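Care of the Gripper Cell at Birimcombe

The small handling cell in our Birimcombe workroom has now passed 300 hours of operation, and this entry records how its gripper is maintained. Several readers of the earlier Pernmont entries asked for the routine in writing. It is set down as it is practiced at present.

Inspection of the fingers

The cell uses a pair of pink fingers with stepped tips. They are inspected every 50 hours and replaced at 175, whether or not wear is visible. Power to the arm is switched off and the air line is vented before any hand enters the cell. Each finger is then wiped with a lint-free cloth and plain water. Solvents are not used – an early set from Mustonen turned tacky after one cleaning with alcohol and had to be discarded.

The recesses between the steps require the most attention, and a soft brush is adequate for the purpose. Marks on the surface are noted in the log with their location, so that a new one can be told from an old one at the next inspection.

Once the fingers are back on their mounts, the approach is tested at reduced speed. The jaws are held open and brought to a stop just short of the test piece, at present a round bear-shaped item with pink ears, laid on the gray work surface. The tips must face each other squarely before the close command is given.
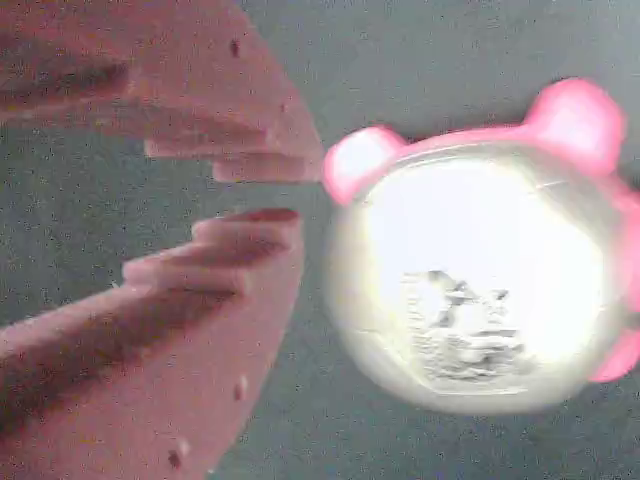 Setting the grip

Closing force is raised in small steps from the lowest setting until the piece can be lifted and held for a slow count of ten. The value is written on the card inside the cabinet door. A full run of 100 cycles follows, and any dropped piece returns the procedure to the beginning of this section.

The spare fingers are kept flat in a closed drawer, away from the window. The next set has been ordered through the Skululport office and is expected in May.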